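Clirkport Home Hospitality Project
Progress report to the Dhillon Fund
23 April 2018
Prepared by Lindalva Sales, project lead

Summary

We are a little past the halfway point of the grant and I am very happy to report that the supper tables are running in both neighborhoods, Clirkport and Itwood, and that the Itwood one has outgrown its first room. When we applied, the plan was to get people who live alone and people who have just moved here around the same table once a week, with food they cooked together. That is still the plan. The parts that changed are mostly to do with kitchens, and I explain those further down.

Attendance

Over 500 people have now come to at least one supper. Of those, 163 have come often enough that the table hosts count them as regulars. We had promised you a smaller group of regulars by this stage, so this is well ahead, and I think the credit goes to Jolanta Kubiak, who phones people. She does not text or send a flyer. She calls the week after someone's first visit, asks what they thought of the soup, and tells them what is being cooked next. It takes up most of an afternoon and she won't hear of cutting it.

The ages are more mixed than we expected. Clirkport leans older, with a good number of retired dock and cannery workers. Itwood has a lot of young families and quite a few people who work nights at the bakery and treat our supper as breakfast! Moving the Itwood start time up by half an hour was their idea and it brought in people we had not seen before.

Meals and menus

Total meals served since we opened come to 974. Repeat visits should have pushed that number higher, and the reason they haven't is that we did not keep a proper tally for the opening weeks in Clirkport. We left those weeks out of the total instead of guessing. The count has been kept on a sheet by the door ever since.

Menus are chosen by whoever is leading that week. Highlights so far: Kazimiera Duda's sour rye soup, which she started days ahead in a crock at home; a black bean stew that fed the whole room with enough left for containers; and a potato dumpling night that ran almost an hour over and had teenagers and grandmothers elbow to elbow at the counter arguing about thickness. We have been asked to repeat the dumplings more than anything else. We are going to do it again in the fall when the big room is free.

We are keeping the cost per plate inside what we budgeted. Cabbage, onions, beans and flour do most of the work. Meat shows up when a leader asks for it, and we have a standing order for eggs.

Tables and tableware

Your equipment line covered pots, knives, cutting boards, tablecloths, cups and plates for both sites. The pots and knives are all bought. We went for fewer, larger pots than in the original list because Itwood has a six-burner stove and Clirkport has four burners, one of which is slow. Cloths have turned out to matter a great deal more than I would have thought when writing the application. A room full of folding tables feels like a meeting. Put cloths on and people sit down and stay for coffee. 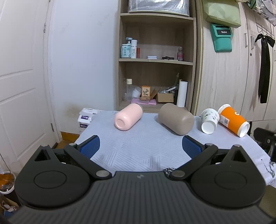 Cups on one of the cloth-covered tables.

We chose tableware that does not match, on purpose, and people have favorites already. Plates are still short at Itwood on a full night, and we would like to use the small amount left in the equipment line to fix that. No change to the overall budget is needed.

Kitchens

The hardest part of the year. The Clirkport kitchen belongs to the parish hall and we share it with a lunch club, which means everything has to be off the counters and back in the cupboards by nine. In November the water heater failed and we were without hot water for two suppers. Asger Blöndal hauled kettles for the washing up on the first of those nights, and on the second we served sandwiches and fruit and sang a lot. The hall has since put in a new heater at its own expense.

At Itwood we started in the small room behind the library. It was full by the second month. We now have the old Nelletti dining hall on a one-year agreement, with a good stove, deep sinks and storage that locks. The rent is higher. We covered the difference by dropping the van rental, which we had hardly used once people began carrying ingredients over themselves. I wrote to you about this switch at the time and you approved it, but I am noting it again so that it is all in one place.

Host training

Zdzisław Pawlak has led 2 training days for table hosts. The first was on food safety and was exactly as dull as it needed to be. The second was on how to welcome somebody who comes in alone, how to break up a table that has turned into a clique, and what to do when a conversation goes sour. People loved that one. Several hosts asked for a follow-up on hearing loss, after noticing that some of our older guests go quiet once the room gets loud. We have moved the noisiest tables away from the wall by the kitchen hatch and we are trying felt pads on the chair legs.

What people tell us

We ask everyone the same thing on the way out, which is whether they talked with somebody new. Most say yes. The comments are better than the tick boxes, though. One man in Clirkport wrote that he had lived across the street from another guest for eleven years and learned her name over the onions. A mother at Itwood wrote that her son now eats beets, "but only there."

Not all of it is praise. Clirkport guests want better lighting on the side steps, and they are right. We have asked the hall about it twice and will keep asking. A few people find the evenings too long, so dessert is now served earlier and anybody who wants to slip away can do so without missing it.

Next six months

Suppers continue weekly at both sites, with a break of two weeks in August. We will hold one joint supper in early fall at Itwood and bring the Clirkport regulars over by bus. Kazimiera is collecting recipes from the leaders for a small booklet, written down the way each person tells it, and we would love to send you the first copy. We also want to try a Saturday lunch at Clirkport for people who do not like to be out after dark.

Spending is on track in every line except printing, which is under. A full breakdown by line is attached, with receipts for the kitchen purchases. Please come and eat with us if you are anywhere near. Let Jolanta know ahead of time and she will save you a seat at the loud end.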